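Umisine Cellulose Sponge, Commercial Grade
Product code: UMS-532
Distributor: Danbridge Cleaning Supply

Product summary

The Umisine commercial sponge is a rectangular regenerated-cellulose sponge for general wet cleaning of hard surfaces. It is supplied compressed and expands on first contact with water. Intended areas of use are food preparation benches, wash-up sinks, amenities blocks, tiled walls and vehicle interiors. The sponge has no abrasive face and is suitable for coated, painted and polished surfaces. For baked-on residue, use the McIver scour pad range.

Colours

Orange and yellow are stocked in all branches. Other colours are made to order in full cartons only. The colour is carried through the full thickness of the sponge. Colour has no bearing on density, absorbency or service life, and both stock colours are cut from the same grade of block.

Sites running a colour-coded cleaning program should assign one colour to each area and record the assignment in the cleaning schedule. Danbridge does not prescribe which colour goes where. Where an existing code is in force for cloths and mops, follow that code.
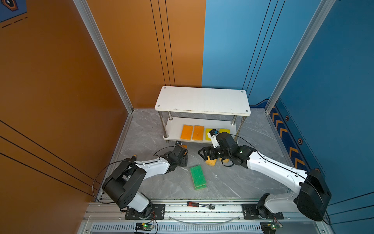
Orange and yellow sponges on the lower shelf of a white two-tier unit.

Specifications

Material: regenerated cellulose with cotton fibre reinforcement
Form as supplied: compressed sheet, cut to size
Edges: square cut, unradiused
Faces: plain both sides
Cleaning agents: neutral and mildly alkaline detergents
Not suitable for: undiluted chlorine bleach, strong acids, solvent degreasers
Machine washable: yes, warm cycle, no fabric softener
Tumble dry: no
Microwave: not recommended
Carton quantity: 1000
Inner pack: 4

Preparation before first use

1. Remove the inner wrap and separate the sponges.
2. Immerse in clean lukewarm water until fully expanded.
3. Squeeze out and rinse a second time. A slight tint in the first rinse water is residual colourant and does not transfer to surfaces.
4. Wring and put into service.

Sponges left unwrapped and dry will stiffen. This is normal for cellulose and is reversed by wetting. Do not bend or fold a stiff sponge, as the cell walls may crack along the fold line.

Care between uses

Rinse until the water runs clear, wring, and stand on a long edge with a gap to the next sponge. Open shelving or a wire rack is preferred to a closed tub. Sponges left flat in a wet sink or sealed in a bucket will develop odour well before the fibre wears out, and odour is grounds for replacement irrespective of appearance.

Shelves used for in-service sponges should be smooth, washable and clear of the floor. Metal legs should be checked for rust at the foot where the floor is hosed down. Keep unopened stock on a separate shelf from sponges in use.
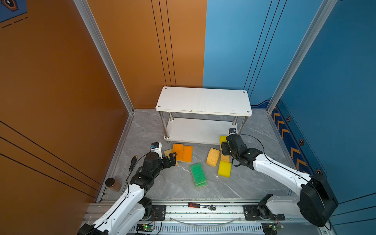 Replacement is by inspection. Discard a sponge when the corners have rounded and begun to shed, when a tear passes through more than half the thickness, or when it no longer springs back after wringing. Food premises should set a fixed replacement interval in their own cleaning schedule and not rely on inspection alone. A sponge that has been used on raw meat residue, drains or toilets must not be returned to general use after washing.

Storage of unopened stock

Store cartons dry, off the floor and out of direct sunlight. Do not stack wet goods above sponge cartons. Compressed stock that has taken up moisture in storage will expand inside the wrap. It remains usable, but will not fit wall dispensers until it has been opened and trimmed.

Related products

Cesar wire sponge rack, 2 tier, bench or wall mount
Cesar replacement drip tray
McIver scour pad, medium, green
McIver scour pad, light, white
Umisine cellulose cloth, roll

Ordering

The UMS-532 is sold by the inner pack over the counter and by the carton for delivery. Colours may not be mixed within an inner pack. Mixed-colour cartons are available on request at the standard carton price. Made-to-order colours are non-returnable.

Metro orders are dispatched the next working day. No dispatch on Sunday. The warehouse closes for stocktake in August, and standing orders falling in that period are sent ahead unless the account holder advises otherwise.

Returns of stock colours are accepted in unopened cartons only. Freight on returns is at the customer's cost unless the goods were supplied in error.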